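# About Dandero

Dandero repairs, calibrates and certifies weighing equipment for food processors, feed mills and small laboratories. The company operates from a single building in Turammont and holds service contracts in the surrounding counties. Itzel Nava founded it after leaving the instrument shop at Prultance, where she had worked on bench scales and checkweighers.

## Scope of work

Work falls under 3 headings: bench scales, floor scales and in-line checkweighers. Truck scales are outside our scope. Requests for truck scale work are passed to Desjardins, which has the test weights and the lifting equipment for it.

Bench scales up to 15 kg are normally serviced at our building. Larger units are serviced where they stand, as moving a floor scale changes its leveling and cancels much of the benefit of the adjustment. The customer is asked to keep the area clear and to stop nearby vibrating equipment for the duration of the test.

A standard calibration consists of a repeatability test, an eccentricity test and a linearity test, performed in that order. Readings are taken before any adjustment and again after it. Both sets appear on the certificate. Customers who need only the "as found" readings, usually for an audit, may order them separately.
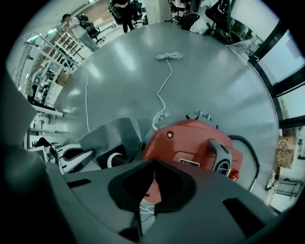

Eccentricity faults account for much of our repair work on platform models. The usual cause is a load cell that has taken a shock, often from a drum set down on one corner. We do not repair load cells. A damaged cell is replaced, the corners are trimmed again and the full test sequence is repeated from the start.

Indicators and junction boxes are repaired at component level where a circuit diagram is available. Where it is not, we quote for a replacement unit and state which connections will need to be changed. Moisture in the junction box is checked on every visit — it produces a slow drift that is easily mistaken for a failing cell.

## Reference weights

The company keeps 2 sets of reference weights. One is used for daily work and travels with the technicians. The other stays in a closed cabinet and is used only to check the first. Each July the working set is sent out to an outside laboratory, and on-site appointments are limited until it returns. Contract customers are scheduled around this gap.

Weights are handled with gloves or forks, never bare hands, and are left to reach room temperature before use. Time spent waiting for temperature to settle is included in the quoted price.

## People

We are a staff of 7. Technicians begin on bench scales and move to checkweighers after completing supervised work on both static and moving loads. Itzel Nava reviews every certificate before release and remains the contact for disputed results.

## Records and service requests

Certificates are issued as PDF files. Paper copies are mailed on request. Every job is filed by the serial number of the scale, so history stays with the equipment if it is sold or moved to another site.

When requesting service, please send the model, serial number, maximum capacity and smallest division, all of which are printed on the data plate. For checkweighers, include the belt speed and the product weight range. If the scale is used for trade, say so in the request — a different tolerance table applies, and the seal must be recorded before it is broken.

Page last revised Wed 5 May.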